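Conduire d'abord, laisser rouler ensuite

Chez Drellmont, les petits robots mobiles apprennent à traverser les grands espaces extérieurs avec une personne qui les dirige à distance. Aitana Cifuentes tient la manette depuis le mois d'octobre. Je lui ai demandé de m'expliquer ce métier, qui n'a pas encore de vrai nom. « Dans l'équipe, on dit conductrice, mais je préfère démonstratrice. Je ne transporte rien, je montre. »

Sa première leçon concerne la vitesse. Les débutants, raconte-t-elle, poussent le manche à fond dès que le terrain est libre, et le robot apprend cette brusquerie avec le reste.

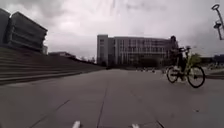 « Une bonne démonstration doit être un peu ennuyeuse », dit Aitana Cifuentes. Elle demande à ses collègues de décider tôt et de garder leur décision. Quand un cycliste traverse l'esplanade sur la droite, il y a plusieurs manières correctes de se comporter : ralentir, s'arrêter, prendre plus à gauche. La pire est d'hésiter entre les trois. « Si ma main tremble, le modèle va trembler aussi. Alors je choisis, et je reste polie avec le vélo. »

L'équipe a gardé 266 trajets pour le premier entraînement. Les autres ont été écartés, parfois pour une seule correction trop forte. Je m'étonne de cette sévérité. Elle me répond qu'un trajet raté peut servir, à condition de le ranger à part et de noter pourquoi. 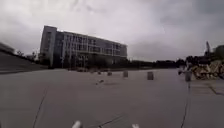

Le choix du parcours lui prend plus de temps que la conduite. Elle le marche toujours à pied avant, avec un carnet. Une ligne de bornes grises, par exemple, l'intéresse davantage qu'un mur, parce qu'on peut passer entre elles ou les longer, et qu'il faut montrer les deux. Pour le gros tas de pierres jaunâtres, elle ne discute pas : « On le contourne largement. Je veux que le robot prenne l'habitude de la distance. »

Une séance dure 38 minutes, puis on change de pilote. Au début, elle conduisait plus longtemps et ses trajectoires de fin de journée étaient moins propres. Elle l'a compris en relisant les courbes de la manette, « une lecture assez humiliante ».
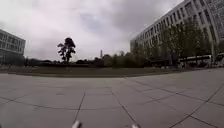 Régis Pruvost
Rédacteur, rubrique Automatisation

Je lui demande enfin à quel moment elle lâche la manette. Pas d'un seul coup, me dit-elle. Le robot roule d'abord seul sur 10 mètres, elle garde le pouce sur la reprise, et chaque intervention devient une nouvelle démonstration. « C'est la partie que je préfère. Il me montre où j'ai mal expliqué. »

La prochaine campagne se fera avec Skovmont, sur d'autres sols et avec neuf pilotes. Aitana Cifuentes prépare pour eux un guide de quelques pages. Elle hésite encore sur le chapitre des marches arrière, que chacun fait à sa façon et que personne, dans son équipe, ne veut corriger.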